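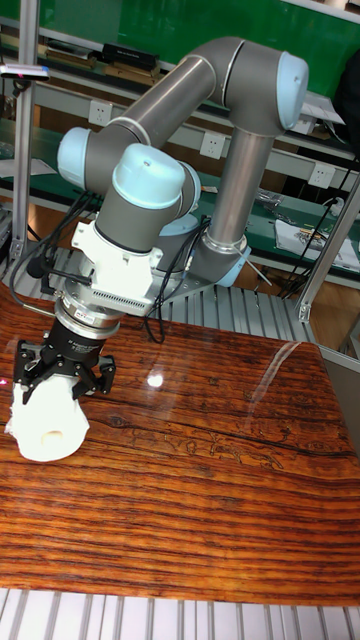 Figure 6.1 The Hendberg cell, with the gripper closed around a white test part just above the wooden board.

Chapter 6
Learning When to Let Go

I spent most of one May convinced that grasping was the hard part of my work. Then I started reading my own logs. Over 1,000 trials, the arm picked up its part almost every time, and my trouble came at the other end — setting the thing back down. We'd command a height, the part would touch early, and the contact force would shoot up to 80 newtons before anything reacted.

So this chapter is about placing. We'll start with the plain version, where you lower the part at a fixed speed and stop at a force threshold. Then we'll build the Witari method, which learns that threshold from 50 practice placements (you'll need the logging code from Chapter 5, so dig it out now!). I'll compare the two over 300 placements and show you where mine still loses, mostly on rounded parts that like to roll as the fingers open.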